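Fogh Extends Low-Sheen Floor Finish to Pale Woods

Fogh will begin shipping a water-based clear finish for light-colored wood in August, the coatings maker said in a notice to dealers. The product, sold under the name Betine, is meant for tabletops, counters and interior floors where oil-based finishes tend to add a yellow cast.

Betine is a two-part coating. A hardener is stirred into the base shortly before use, and the mixed material has to be applied within 2 hours. Fogh specifies three coats on floors and two on furniture, with a light sanding between coats using 200-grit paper. Recoat time is listed as 5 hours at normal room temperature, longer in damp rooms. Full cure takes a week, during which rugs and desk mats should be kept off the surface.

The finish was developed at the company's Pleltau plant, which until now has made mostly primers and fillers. Valdemar Østergaard, who runs the plant's test lab, said the main difficulty was sheen. Flattening agents settle in the can, and a floor coated from the top of one container can come out glossier than a floor coated from the bottom of another.

"We changed the particle size and then had to change the thickener to suit it," Østergaard said. "The second part took longer than the first." Installers are still told to stir every container by hand and to avoid shaking, as air bubbles leave small pits in the dried film.

Abrasion tests at Pleltau were run to 1,000 cycles on coated panels. The company has not published results for heavier commercial use and does not recommend the product for stairs in public buildings. A version for those areas is under study — no release date has been set.
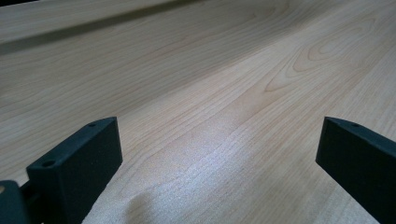
Color change remains the usual complaint with clear finishes on light wood. Resins in many older products darken with age, and sunlight alters the wood underneath as well. The effect is easiest to spot on a broad, creamy beige surface with fine, slightly darker grain lines, where a small shift toward yellow can make the grain harder to pick out. Betine contains a light absorber intended to slow the change. Fogh advises testing it first on a hidden section, particularly on wood that has been bleached or previously waxed.

Distribution will be handled by Zunum, which already carries the Fogh primer line. Betine will be available in satin and matte, and the hardener will be packed with each container. Dealers holding stock of the older one-part finish can continue to sell it, but the two should not be mixed or layered without sanding back to bare wood.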